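My afternoon at the Ogilvie open house

I finally made it over to Ogilvie in March, and I'm so glad I did! Corinne Whitlock met me at the door with a name sticker and a cup of coffee, and off we went (I was one of 14 visitors in my group, so it got a little cozy in the hallways). I'd come mostly for the kitchen, being a person who thinks way too much about where the dishes go.

And the kitchen didn't let me down. It has a white countertop with a stainless steel sink set right into it, and a rack that sits down inside the basin, so a plate can wait there out of the way. 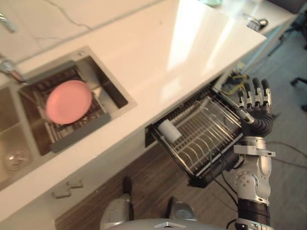
My own sink is one big tub where everything piles up, and I stood there for ages planning a remodel I can't afford. Corinne told me the place is 787 square feet altogether, and I'd have guessed a lot more. I asked her about cleaning the racks and got a very thorough answer involving white vinegar.

The plate was a lovely round pink one, by the way. I want a whole set!
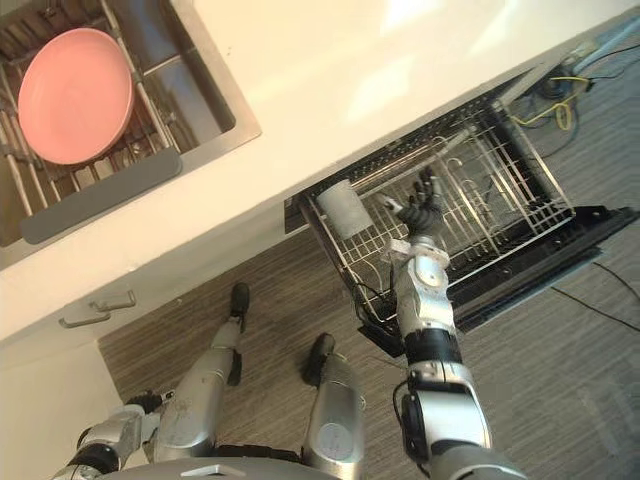
Pink plate in the sink rack, gray cup in the pulled-out dishwasher rack.

After that we all squeezed along to hear Ilse Ackermann talk about how the place came together. She started on it 21 months ago, and her stories about delivery trucks showing up on the wrong street had everybody laughing.

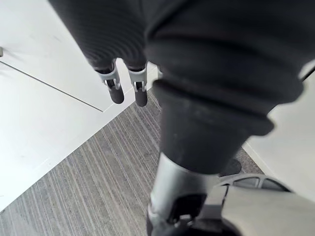
I asked her what she'd change, and she said the light switches, right away, no hesitation. Then came lemon cookies, and more coffee, and I missed my bus and had to wait 24 minutes for the next one. Corinne says they're doing another open house in the fall, and I've already put my name down.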